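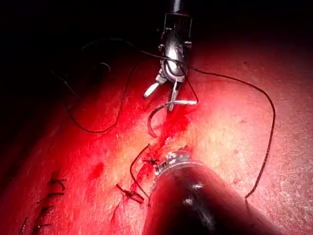
Needle and thread over the incision, second instrument coming from below.

Search this list Search Advanced search
4 min read

Subject: Re: Who does what when the machine sews?

Dear all,

I write from the theatre department of the Stelmakh clinic, where I am a scrub nurse. Lewis Lamont asked a question on this list and I think it deserves a longer answer than the ones it has got so far. Please forgive my English, I have checked it twice.

Lewis Lamont wrote:
> We are told that from the new year the closing stitches will be done
> with the Clilo program on our robot, the surgeon watching and
> confirming. Management says that nothing changes for the nurses.
> I have worked in theatre for 19 years and I have never seen a new
> machine that changed nothing. Can somebody who already has it tell
> us what happens to the assistant, and to the juniors who should
> learn to sew? Also who is counting the needles?

We started with it in November of last year. I begin with the needles, as it is the easiest part. The count is still ours. The program keeps its own list of which needle it took and when, and this list appears on the screen at my side of the table. In the first weeks one colleague took this list as the count. We had to stop the closing and look for a needle which was lying in its tray the whole time. After that we wrote in our procedure that two people count aloud, as before, and the screen is only looked at afterwards.
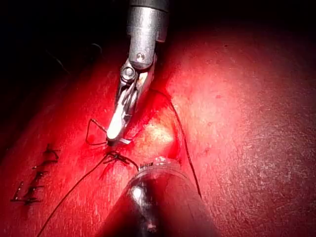

What did change is the rhythm. When a surgeon sews by himself, you learn his hands. You know when he will want the scissors and you already hold the next thread. With Clilo the stitches come at one speed, and then the program stops and waits for the surgeon to confirm. These stops come when it has doubts about the thread, and I can't feel them coming. For a person whose whole skill is to be half a minute ahead, this is tiring in a way I did not expect. I stand more and I concentrate more, and at the end of the list I have done less with my hands. Some colleagues like it. I am still not sure.

The thread is the thing to ask about in your training. Long ends lie over the tissue and make loops, and the assistant at the bedside must know when to ask for a pause. In our first plan this right was not written anywhere. The surgeon could stop the program from the console, but the assistant had to ask the surgeon. Now any person in the room may say "hold", and the surgeon must press. Please get this on paper before the first case, it is much more difficult later. 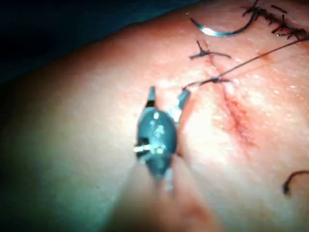

About the juniors I am more worried than about us. Our trainees used to do a good part of the closing, this was how they learned to handle the needle driver. Now the closing is the part which goes to the machine, so they sit at the second console and confirm. The clinic promised simulator time as a replacement. It is real, they do get it, but it was put after the shift and you can imagine how many went. Since spring it is inside the working hours, and every trainee also closes 2 cases each week with the program switched off. I would ask for the same on your side, with a number in it, because "regularly" means nothing when the list is long.

Then the money and the posts. No nurse lost a post here. One post was not filled again when a colleague retired, and the explanation was "efficiency in closing". In the same month we all got training as "robot coordinator", with a single payment of 3,000 euros and no change in the pay grade. I accepted it. If I could do it again, I would ask for the grade.
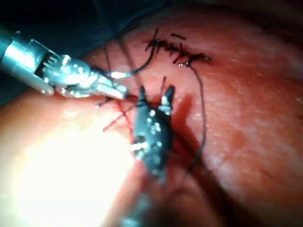 Silver and black instruments working close to the stitched line.

Lewis, you write that your management says nothing changes. Ours said the same, and I believe they meant it, as nobody from the office had stood at the table during a closing. What helped was to invite the head of planning for one full morning. She stood next to me and wrote down each stop of the program and what every person was doing in it. The new break plan came from these notes.

I can send our "hold" procedure and the page about the count. They are not in English yet, but they are short and I will translate them if there is interest. Two things I would like to know from the others: does anyone let the assistant press the stop directly? And who on your side checks the stitches before the instruments come out, the surgeon alone or also a second person? With us it is the surgeon alone and I don't find it enough.

With kind regards from the early shift,
O., theatre nursing, Stelmakh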